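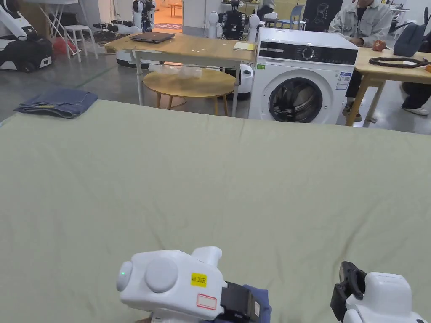

Fig. 3.1. Folded jeans at the edge of a green sheet.

Chapter 3
Getting Paid Across a Border

Before you start: have Chapter 2 fresh, mainly the part on credit terms. If "open account" means nothing to you, go back. Bring a calculator.

What this chapter covers
Why sellers and buyers in different countries don't trust each other much. Letters of credit, who signs what. Documents, and what happens when they're wrong. Discounting. Fees, briefly (the full fee table is in the appendix).

The basic problem
A seller in one country, a buyer in another. Seller wants the money before the goods leave. Buyer wants the goods before the money leaves. Both reasonable. Somebody has to go first, or a bank steps in the middle.

Our running case. Mekusora makes small water pumps. Fimevance, a distributor overseas, wants 1,219 of them at $271 each. The two have never done business. Fimevance asks for 200 days to pay, counted from the shipping date. Mekusora can't wait that long, it has its own suppliers to pay and a loan coming due in June.

Four ways they could do it:

Cash in advance. Great for Mekusora. Fimevance carries all the risk and will probably walk.

Open account. The reverse. Ship, send an invoice, hope.

Documentary collection. Banks pass the papers along but promise nothing. Cheap. Weak if the buyer simply changes its mind.

Letter of credit. A bank promises to pay if the papers are right. Costs more. Most of this chapter.

The promise, and who makes it
Fimevance goes to its own bank, call it Ciren Bank, and applies for a letter of credit. Ciren is the issuing bank. It looks at Fimevance's accounts, maybe asks for a deposit, then issues. The promise now belongs to Ciren. Important point, students miss it every year: the seller is relying on the bank's credit and no longer on the buyer's.

Mekusora has never heard of Ciren either. So its own bank, Gezer Bank, gets the letter first and checks that it is genuine. That's advising. No payment promise there, only a check. If Mekusora wants more, it pays Gezer to confirm. A confirming bank adds its own promise on top. Now if Ciren fails, or its government blocks money from leaving, Gezer still has to pay.

Advising and confirming are two diffrent jobs. Don't mix them up.

Banks look at paper
They don't open crates. Nobody at Gezer will ever plug in a pump. Staff read the invoice, the transport document, the packing list, the insurance certificate if the letter calls for one, and compare them to the terms. Match, pay. No match, and it's a discrepancy.

Typical ones: shipped too late. Papers handed in after the letter expired. Buyer's name spelled two ways. Our letter expires on December 31, 2020, so papers that reach the bank after that are no good, even if every pump is perfect. Seller then has to ask for a waiver. Buyer may say yes, may say yes for a lower price.

And fraud? Paper can be faked. The rule above still holds in general, with narrow exceptions that depend on the country's law. Section 3.6.

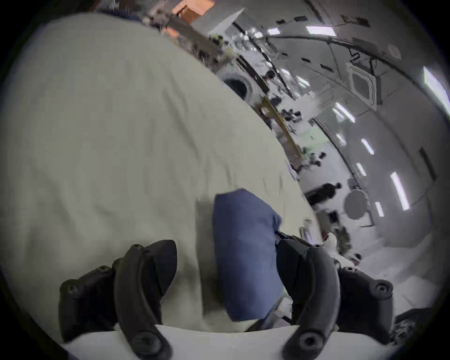 Discounting: money sooner, less of it
Back to the 200 days. Mekusora presents its papers, they match, and the bank accepts. Acceptance means a firm duty to pay on the due date. Mekusora can hold that claim and wait, or sell it to Gezer today for less than face value. The gap is the discount. It covers interest for the days left, plus something for risk.

Work it in order. Face value first. Then days remaining, not the full term, unless you sell on the shipping date. Then the rate. Check wether your bank uses a 360 or 365 day year, it changes the answer.

Quick check before 3.1
Write down the total invoice value for the pump order. You'll need it in every problem set from here on.
Next to it, note who bears the loss if Ciren fails, first with confirmation, then without.
Key terms for the glossary: issuing bank, advising bank, confirming bank, discrepancy, acceptance, discount.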